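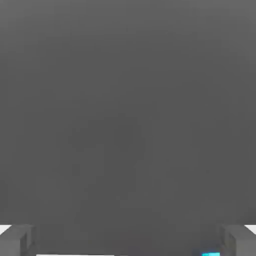

Has anyone here got the Driline add-on for the Hallonora gripper kit? Thinking of buying, 243 for the sim licence plus the wrist camera bracket, and I've been on the trial for a bit. Practice tasks are fine mostly, pick up and put down sort of thing. My problem is the wrist view. Fingers open, nothing between them, and nearly all I get is dark grey surface with the things I want squashed down at the bottom edge. A thin bit of white, and something cyan over by the right finger, and that's my lot. Can't line up a grab on that. Is the camera just set like this in the trial or do you get to tilt it in the paid one? Also does the sim view match what the real bracket gives you, because if it doesn't I'm not sure what I'm paying for. Support page says "adjustable" and nothing else. Running it on an oldish laptop, default settings, haven't touched anything except the window size. Want to decide before the April price goes up.
Covadonga Montes
3 replies

Lingyun Lu
You can tilt it. Same in the trial, they've just hidden it. Go to Arm, then Mounts, then the little arrow next to Wrist, and there's a pitch box. Default is 0. Try 5 first and go up in small steps, it is very easy to overdo and end up with a lovely view of your own fingers. Save it as a new mount or it goes back when you load the next task -- caught me out twice.

As for whether it matches the real one, fairly well if you measure. The bracket has slots, not a dial, so you pick the slot nearest your sim number and then nudge the sim to agree with the slot. Not the other way round. I did it with a ruler and a bit of tape on the desk and it was good enough for picking up blocks and pens. For small screws it wasn't and I gave up on that.

Also your hand may simply be in the wrong place. From what you say the stuff is low in the view, so before you touch the tilt just back the arm off and see if more of it comes up. On the default start pose mine sits a bit far forward. There's a "home offset" in the task file, plain text, two lines from the top. Change the middle number, keep a copy of the old file.

Would I buy it again? Yes for the sim. The bracket is ok but the screws that come with it are soft and I rounded one off the first evening. Get your own.

One more thing, the plain grey table in the trial is a pain for judging distance, no lines or anything on it. The paid version lets you load your own table picture. I use a squared paper scan, helps loads.

Junhao Yao
dont bother, get the Ireck one. 600 but it just works

Oi-ling Wei
Ireck is a whole different arm though, she'd have to bin the Hallonora. Not really an answer.

Covadonga, agree with Lingyun on moving the arm first. Bit more on the trial: the shading is turned right down to keep it quick, so you get blotchy greys and dark things more or less vanish into the table. Settings, Display, set Shading to 2. Slower on an old laptop but you can at least tell where the finger stops and the table starts. Put it back to 1 if the arm goes jerky.

And window size does matter!! If you've made the window wide and short it crops the view top and bottom, doesn't shrink it. Had exactly this. Pull the window back to square-ish before you change anyhting else, might be all you need.

Price wise, Peng do the licence without the bracket if you ask them by email, it's not on the shop page. I printed my own bracket, took an afternoon and a fair bit of swearing. Holds fine so far but I wouldn't hang a heavy camera off it.

Covadonga Montes
Thanks both. Window was wide and short, yes. Square now and a bit better, still low down, so going to try the offset tonight and then the pitch box. Found the arrow, would never have clicked that. Will email Peng about the licence on its own -- does anyone know if they take the trial off your account when you do that? Got saved mounts in there now and dont want to lose them.

Lingyun Lu
Mine stayed. Export them anyway, Mounts, right click, Save as.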